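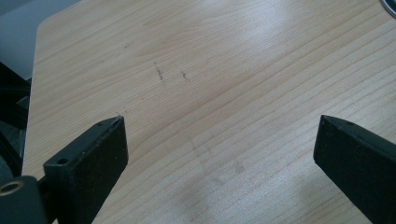
Elsa Nyberg has a bus to catch. She says so before she sits down, then says it again when the coffee comes. Drorkness play Callside next, away, and the head coach has given me the gap between video and set pieces. So, straight in.

Is it a rivalry? "It is now. Ask me when I started and I'd have said no. We were losing to them by three. You don't get to call that a rivalry, that's just an appointment."

Then last July happened. Ninety-third minute, 2–2, corner swung in, the Callside keeper came and got nowhere near it. Attendance that night was 969, and Nyberg says she has since met most of Drorkness and every one of them claims to have been behind that goal. "Great. Buy a ticket this time, then."

They might. The club has had 1,000 seats at Edwards Park since the new side stand opened and hasn't filled them yet. The return game at home should do it. The away end at Callside is already gone.

On the pitch it's been an odd start. Unbeaten in 5, but three of those are draws and two of the draws were bad. She doesn't argue.

"Wulberg was horrible. I watched it back twice. We had the ball the whole first half and did nothing with it, sideways, sideways, back to the keeper. I said to them at the break, if I'm bored you must be asleep. Second half was better but not by much. We took the point and got on the bus."

What changed after Wulberg was the shape. One holding midfielder now, where there had been two, and the fullbacks told to go. It looked a mess for twenty minutes in the next match and then it really didn't.
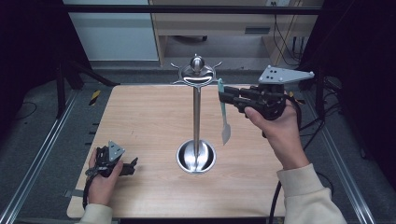 The holding player does a lot of standing still in this system, and Nyberg gets a bit heated when people call that lazy. She's had letters. "She covers less ground becuase she's in the right place already. If she goes chasing, everybody else has to come back, and then what was the point." She wants four runners ahead of that one player, two peeling left and two peeling right, all of them starting close and ending wide. I say I can't picture it, so she goes for kitchenware: a steel utensil stand, the kind with a heavy round base, one thin pole up the middle and four hooks curving out from the top. "Pole's your six. Hooks are the runners. Base is the two center backs and they had better not move, or the whole thing's on the floor." It's the best tactical explanation I've had all season. She won't draw it, Callside can read.

Callside will press, they always press. Their front three have been together four years and they hunt in a pack down the left side, which is where Drorkness gave up both goals last time out. Nyberg shrugs at this. Plans in place. Not telling.

Is she worried about the keeper? Bit of a knee. "She trained. She'll train again. If she can kick it she plays." And if she can't kick it? "Then somebody else takes the goal kicks and she plays."

She played herself, of course. Center back, 119 appearances for the club, two goals, one of them an own goal she insists on counting. "It went in. It was a good header." Ended with an ankle, a year of nothing, then the under-15s, then an assistant's job she nearly turned down as it meant moving the dog. Head coach by the following spring.

Does she miss it? Long gap here. "Derby days, yes. The warmup more than the game, really. You come out and they're already booing you and you haven't touched a ball yet. I loved that. I try and tell the young ones to enjoy it, and they look at me like I'm insane."

A few quick ones while she finds her coat. Best player she faced: won't say, still playing, plays for Callside. Worst away dressing room: Wulberg, one shower, cold. Prediction: she doesn't do predictions. Then from the doorway, "2–1."

To who?

"Oh come on." And she's gone, coffee half drunk, bus engine alredy running outside.

Kickoff is at 7:30 p.m. Get there early, parking at Callside is awful.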